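水筒のパッキンだけ買い替えたいのですが、どこで探せばいいでしょうか

長く使っている水筒の中せんから漏れるようになりました。 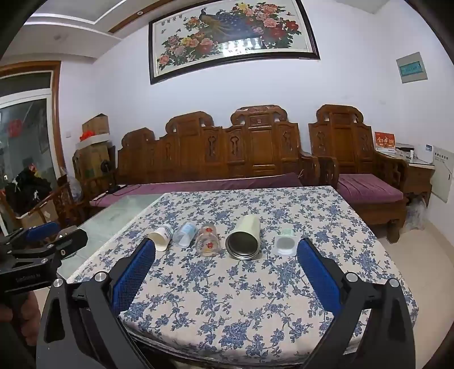

長野県松本市、8月

クリーム色の水筒です。本体はまったく問題なく、保温も買ったころと変わらない感じがします。ただ、かばんの中で横になると中せんのまわりからお茶がにじみます。先月から急にひどくなり、書類を一度だめにしました。

中せんを外してみると、白いゴムの輪が二本ついていて、太いほうが少し平たくつぶれています。茶渋も染みていて、漂白しても色が抜けません。たぶんこれが原因だと思います。

困っているのは型番がわからないことです。底のシールは食洗機に入れているうちにはがれてしまい、箱も説明書も残っていません。買ったのは駅前のTrimoという雑貨店ですが、もう閉店しています。店の人はSkurkitzの水筒だと言っていた気がします。でも本体にその名前は入っていないので、自信がありません。

近所のホームセンターには国内の大手メーカーのパッキンしか置いていませんでした。サイズの近いものを合わせて使っても大丈夫でしょうか。それとも新しい水筒を買ったほうが早いですか。できれば本体は使い続けたいです。

もうひとつ、パッキンは何年くらいで替えるものなのかも教えてください。これまで一度も替えたことがありません。

投稿者:そば茶
閲覧 3459

回答者:まるい鍋

買い替えたほうが早いです。うちも同じことになって、パッキンを探すのに三週間かけたあげく、結局新しいのを買いました。今は安いのでもちゃんと保温できます。

回答者:二階の流し台

台所用品の店で働いていたことがあります。水筒の部品の問い合わせは夏の前と秋の遠足の時期に多かったです。順番に書きます。

まず型番ですが、底のシールがなくても、別の場所に残っていることがあります。中せんの裏側、ふたの内側、底のカバーの内側を見てください。樹脂の部分に小さい数字やアルファベットが浮き彫りになっていることがよくあります。色がついていないので、明るいところで斜めから光を当てないと読めません。鉛筆で軽くこすって紙に写し取る方法もあります。これは終わったら洗ってください。

その番号は部品の番号で、本体の型番とは別の場合がありますが、問い合わせのときには十分役に立ちます。

何も見つからなければ寸法を測ります。測るのは次の四か所です。

・飲み口の内径
・中せんのねじの外径
・パッキンの外径
・パッキンの太さ(つぶれていない側で)

ノギスがあればいちばんいいですが、定規でも問い合わせの最初の一通には足ります。古いパッキンは伸びたり縮んだりしているので、パッキンそのものの数字だけで注文すると合わないことがあります。必ず中せんの溝の直径も一緒に測ってください。容量も書いておくと話が早いです。わからなければ水を口の下まで入れて、台所のはかりで重さを量れば出ます。

次に問い合わせ先です。Skurkitzの品かもしれないとのことですが、私が店にいたころ、輸入の水筒の部品はHitaleckという取次から取っていました。今も個人の注文を受けているかは知りません。注文できた当時は、パッキン二本組が692円、送料が194円でした。値段は変わっていると思います。メールで写真を送るなら、本体の全体、中せんの表と裏、外したパッキンを平らに置いたもの、この三種類があれば先方は判断しやすいはずです。

他社のパッキンの流用はおすすめしません。常温の水だけを入れて立てて使うなら漏れずに済むこともありますが、熱いお茶を入れると中の圧力が上がります。太さが少し足りないだけで横から吹くことがありますし、逆に太すぎると中せんが最後まで締まりません。締まったつもりで斜めになっているのがいちばん危ないです。工業用のOリングを買ってくる人もいますが、食品に使える材質かどうか表示がないものは避けてください。

交換の目安は、毎日使うなら1年です。説明書にもたいていそう書いてあります。一度も替えていないのなら、つぶれているのは普通のことです。

部品が届くまでの間に試せることも書いておきます。

・パッキンを外して、上下を逆にしてつけ直す。片側だけつぶれている場合、これで少しもつことがあります。ただし裏表の決まった形のものは逆にしないこと。断面が丸いものだけです。
・溝を綿棒で掃除する。茶渋や水あかが溝の底にたまると、それだけで浮きます。
・飲み口のふちに傷や欠けがないか、指の腹で触ってみる。ふちがへこんでいる場合は、パッキンを替えても直りません。

漂白には酸素系を使ってください。塩素系は本体のステンレスを傷めます。パッキンの色が抜けないのは染みているだけなら害はありませんが、黒い点々はかびなので、その場合は迷わず交換です。

それから、食洗機に入れているとのことですが、塗装した本体は対応していないものが多く、底から湯が入ると保温がきかなくなります。底のシールにはすき間をふさぐ役目のあるものもあるので、熱い湯を入れて外側が熱くならないか、一度確かめてみてください。熱くなるようなら本体のほうが寿命で、パッキンを買っても無駄になります。

回答者:ぬか床

上の方の回答でほとんど足りていると思いますが、ひとつだけ。

ねじの規格が同じなら、中せんごと替えるという手もあります。私はMühlbauerの水筒でパッキンだけの取り扱いがなく、中せん一式で買いました。割高ですが、パッキンがついた状態で届くので合わせる手間がありません。問い合わせのときに両方の値段を聞いておくといいです。

あと、届いたらすぐお茶を入れないで、水を入れて流しで一晩横にしておくこと。私は確認しないで持って出て、座席を濡らしました。

補足:そば茶

ありがとうございます。中せんの裏に光を当ててみたら、小さい文字がありました。最後の一文字が8かBか読めません。鉛筆で写し取るのをやってみます。

ふちに傷はないようです。熱い湯を入れても外側は熱くなりませんでした。溝の底には茶色いものがかなりたまっていたので、綿棒で掃除して、今は流しに横にして様子を見ています。寸法は今夜測って、明日の午前中に問い合わせを出します。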